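The Arm Took the Easy Half of My Job

Aug 25, 2020

I have worked the teardown benches at Solura's Skiston plant for 5 years. We take in retired office computers, mostly desktops and workstations that come off lease, and we pull out what can be tested and sold again. Memory, cards, drives, power supplies, and boards if they are good. The rest goes to scrap. In December the company put the first robot arm on the floor, and since then I have been asked by relatives, by a former coworker and once by my dentist whether it has taken my job yet.

It has not. It has changed the job, though, and most of what I read about automation is no help in thinking about how. The articles are about jobs lost or jobs saved. I still have mine. I want to write about what is in it now.

Before the arm, a person on my line opened a case, set it on its side, and stripped it. You learned the models. On some of them the power supply comes out with one tab, and on others you are in there with a long screwdriver and bad words. There was a rhythm to it. A stubborn machine would take twenty minutes, then four easy ones in a row would let your head clear. You could talk to the person next to you during the easy ones. I did not know how much I depended on them.

The arm gets the easy ones. A person takes the side panel off, lays the tower down and sets out the fixture for small parts. Then the arm goes in.

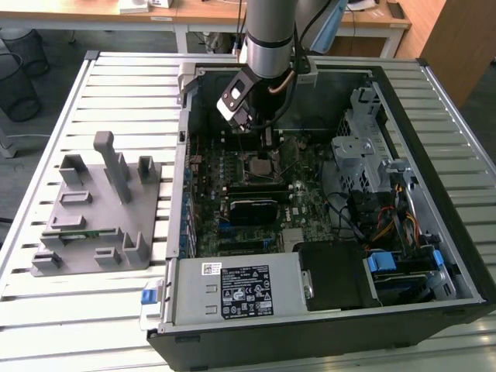 A tower open on the work table, with the parts fixture beside it.

When the arm can't do a machine, it comes to us. The bent latch, the stripped screw, the case somebody kicked, the cable tied down with three zip ties by an office IT person who never expected anyone to open it again. All of those used to be mixed in with the rest. Now they are the whole day. Management calls this "exception handling" and describes it as higher-skill work, and they have a point. It is higher-skill work. It is also tiring in a way the old job was not, and it pays 2 percent more.

I did the math on that raise when it came through. The old target was a count of machines. The new target is also a count of machines, a lower one, and somebody in the office clearly thought that was generous. But a day of nothing but hard cases is longer than a day with hard cases in it. Three people on my shift have started wearing wrist braces. I don't think that shows up anywhere in the report on the pilot.

I should be fair to the arm. It is good at some things I was never good at. It does not get careless at the end of a shift. I have chipped the corner off more than one card at four in the afternoon because I was thinking about dinner. It works the same at any hour, and our damage numbers on plain memory pulls are better than they were. I was against the arm when it came and I am less against it now.

What surprised me most was how crowded the inside of a computer looks once you have to think about it from the machine's side. I had stopped seeing it. Your hand goes around a cable without asking. You push a wire aside with your ring finger while your thumb is on a latch, and if someone asked you to list the steps you would leave that one out.
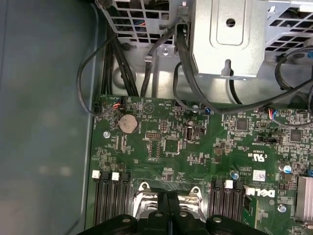
During the first months, two of us were pulled off the line for part of every week to help the technicians from Vurance, the company that set the system up. They would ask how we did a thing and we would tell them, and then it would not work, and they would ask again. I must have explained how to release a memory latch a hundred different ways. You press until it gives. How hard is that? Hard enough. Which part of the finger? I had to stand there and do it slowly and watch my own hand.

I liked those weeks. I will say that plainly. It was the first time in my working life that an engineer wrote down something I said. But when the pilot report came out it ran to 186 pages and the teardown staff were in one paragraph, under "site support." What we knew went into the system, and the system belongs to somebody else. There was no bonus for it and no line in our job titles. I don't believe anyone set out to cheat us. I think it did not cross their minds that telling a machine how to do your work is itself a kind of work, and that it should have a price.

That is my first argument, and it applies to more places than ours. If a company wants its people to teach the equipment, it should pay them for teaching, at a teaching rate, and put their names on it. An outside consultant would send an invoice. We had the knowledge the consultant did not have, and we got our regular hourly.

My second argument is about the hard parts, and who gets to decide what counts as one. The processor end of the board is the best case I know. A processor socket is delicate. The contacts are fine enough that a careless touch can finish the board, and a finished board is worth its weight in scrap and nothing more. On our line, people had to have a year in before they were allowed to work there. It was a mark of being trusted. New hires watched you do it. 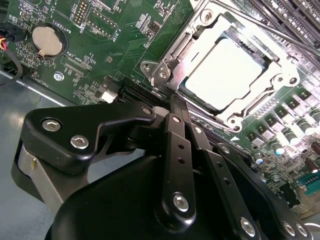 When the pilot was extended to cover work near the socket, the reason given was that the task has value, so a consistent process pays off. I understand that. The effect on the floor was that the one step people worked up to was put up for grabs, while the kicked-in cases stayed with us. Nobody wants to keep the kicked-in cases. If you had asked the benches which jobs to hand over first, you would have gotten a very different list. We would have given it the degreasing. We would have given it the lifting, all of it, on the first day. I have lifted workstation towers out of deep bins for years and I have the back to show for it, and there is still no machine for that at Skiston.

The answer I got when I raised this was that the bins are a harder engineering problem because everything in them is jumbled. That may be so. I am not an engineer. But the choice of what to automate was made by looking at what the technology could nearly do and what would earn the most, and what hurts the people doing the work was not one of the columns. It could be. It would not cost much to ask.

Our sister site at Bloxham starts its own program this winter. They have 954 employees to our much smaller crew, so whatever habits get set there will stick. A few of their bench people have written to ask what they should push for, and I have told them what I would tell anyone.

Get the new targets in writing before the arm is switched on, and get a date when they will be looked at again. Ours were set from the first month's numbers, when people were working flat out because they were scared. Ask for some of the easy machines to be left in your queue. It sounds like asking to be paid for resting, and a manager may say so, but it is how the job was always done and how people lasted in it. Ask who trains the new hires, too. We used to start them on the simple models. Those go to the arm now, and the last two people we took on spent their first week on machines I would have struggled with in my second year. One of them quit. She would have been good.

And keep a record of what you teach it. I wish I had. I could tell you today which movements came from me and which from the man at the next bench, and in a few years I doubt either of us will be able to.

I expect to be at Skiston for a while yet. The arm is going to get better, and the pile that comes to me will get smaller and worse. At some point there will be a meeting about that, and I would like the people from the benches to be in the room before the slides are made.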